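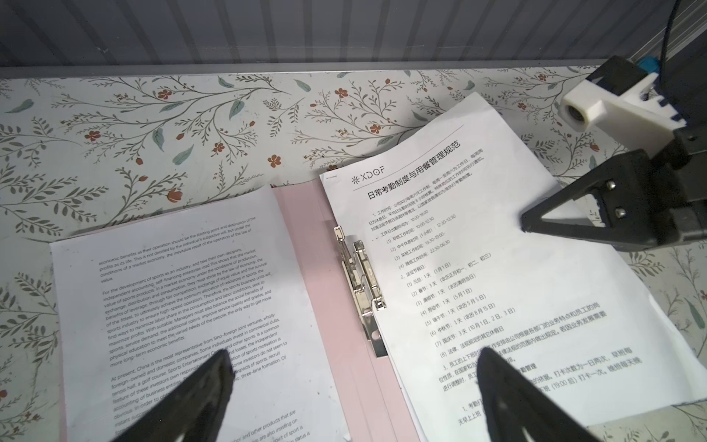
Local News

Destton's two-language papers are finally getting put in order, one pink folder at a time

February 10, 2023

By Hedvig Forsberg

I went over to the Nasution Reading Room to ask about the new opening hours and came home two hours later with paper dust on my sweater and a head full of folders. So you get both bits of news! The hours are further down, if that's all you came for.

The folders first. If you've lived in Destton for any length of time you probably know that the old Fledow Street language exchange kept everything. Newsletters, class notes, letters to the city about the streetlights, recipes, the rules for the annual ping-pong night (these are long, and were amended a lot). Most of it was written in English and then put into Chinese, or the other way around, by whoever had a free evening. When the exchange gave up its rooms last July, all of it went into boxes, 13 of them, and the boxes came to Nasution.

The trouble is that the English went into some boxes and the Chinese into others. Somebody thought that was tidy. I can see how they got there, but it means you could pick up a perfectly nice page about a picnic and have no way of finding the same picnic in the other language.

Hongjun Shen has been fixing this since the fall. He taught the evening class at the exchange and he reads both languages fast, much faster than I read one. He told me the pages had come to 2,359 at last tally, which includes a great many copies of the same flyer for a dumpling lunch.

"I keep finding that lunch," he said. "I was at that lunch. It wasn't so special."

His system is a plain one. Each piece of writing gets a folder, a pink one, and you open it flat. English goes on the left and Chinese goes on the right, so anyone can sit down with a folder and go back and forth between the two. I tried it with a letter about bus stops and I have no Chinese to speak of, but just seeing the numbers and the dates turn up in matching places was a thrill. I found the word for "bus" by myself. (I have since forgotten it.)

The folders don't always come out even, by the way. A single English sheet can end up across from a whole stack of Chinese pages, and Hongjun says that's usually a matter of drafts. People would write the Chinese out, then write it out again after someone's aunt had looked it over, and they kept every version. He's leaving the drafts in. I asked if that wouldn't make the folders fat and he said yes, it would make them fat.

Why pink? I asked that too, naturally. Adi Tjoa, who runs the desk, told me the supplier had 200 in pink at a good price and it was either that or wait for tan. Adi had been hoping for tan. Then the first batch was put up on the shelf by the window and people started walking over to ask what they were, which had never happened with anything tan, so pink it is until they run out. I'm told they've used more than half.

I should say a word for the table cover as well, because three different people have asked me where it came from. It's the off-white one printed with thin branches and flowers, with some muted teal leaves here and there, and it does cheer up the paperwork no end. Adi bought it at the Hotby market and can't remember which stall. I went and looked last weekend and didn't find it, though I did come back with a lamp. 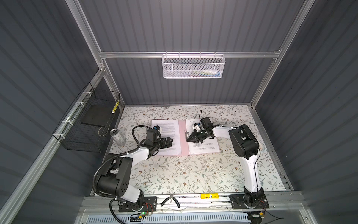 Community / Reading Room

What's in the folders, and how to get a look

Not everything is a page-turner, I'll be straight with you. Some of the English sheets are solid paragraphs from top to bottom in small type, and then you look across and the Chinese page has a short heading and a few lines down near the foot, and you wonder whether you've got the right pair at all. I asked about this. Hongjun says he checks by name and date first and worries about length later, and that some of the pages are only the end or the beginning of something. If he isn't sure about a match he puts a pencil question mark on a slip and tucks the slip in the back. There are a fair number of slips.

But there are lovely things too. I sat with a run of newsletters from the years when Senga Urquhart was editing them, and I laughed out loud at her account of the night the heating failed and the intermediate class did their oral exam in coats. Senga still lives over on the Hotby side, so I called her up and read it to her. She had no memory of writing it but she remembered the coats.

"We had one electric kettle between the whole lot of us," she said. "You'd learn the word for hot water pretty quick."

She also wanted it known that the Chinese version of that piece was funnier than hers, because the translator had added a bit about the teacher's hat. Hongjun looked for it while I was there. He found the right month but the second page is missing, so if anyone has an old Fledow Street newsletter with a hat in it, please, please bring it in.

And that goes for the rest of it. Nasution would like to see anything from the exchange that people have at home, in either language. Class handouts, programs, song sheets, letters. You don't have to give it up for good. Adi can copy it while you wait and hand yours back, as long as you aren't in a terrible hurry, the copier being what it is. Loose pages are fine. If they've been stapled, leave the staples alone and let Hongjun take them out, he has a tool for it and a way of doing it and he was quite firm with me on this point.

A few people have asked whether the folders will be scanned and put online. Some of them will, eventually. Arif Wattimena is looking after that side and he'd rather get the pairs right on paper first. He did show me the list he's keeping, with the title in both languages and a line or two about what's in each one, and I liked it so much I asked for a printout. It's got entries like "Complaint, noise" and "Second complaint, same noise." I could have read it all afternoon.

The list will be kept at the desk from now on, so you can look through it and ask for a folder by its title. They're for reading in the room only. You can take notes or take pictures with your phone, and you can have two folders out at once, though Adi asks that you keep them apart on the table so the pages go home to the right place. One of them got mixed up with its neighbor last month and it took a whole morning to sort out. (It wasn't me. I've been asked.)

Coffee is allowed at the front of the room and not near the folders. I mention it as a person who had a full cup in her hand when she was told.

Now the hours, as promised. Nasution used to close at lunchtime and it no longer does. The doors open at ten in the morning and stay open straight through to six, and the folders can be asked for up to half an hour before closing. The side entrance on Fledow Street is the one to use while the front steps are being repaired. Ring the bell if the door sticks, and give it a push with your shoulder before you ring, it often only wants a push.

Hongjun is in most mornings and is happy to be interrupted, or that's what he told me while I was interrupting him. If you read Chinese and would like to help with the pages that have question marks, he'd be especially glad to see you. Older handwriting is where he gets stuck, along with nicknames. There's a person called something like Little Radish who signs a lot of the early letters and he'd dearly love to know who that was.

I've asked my own mother-in-law, who went to the beginners' class for years. She says she knows exactly who Little Radish is and she isn't telling me over the phone, so I'm driving her in next week.

Old newsletters and handouts can be left at the Nasution desk any time the room is open. Put your name and number on a note with them, and say whether you want them back.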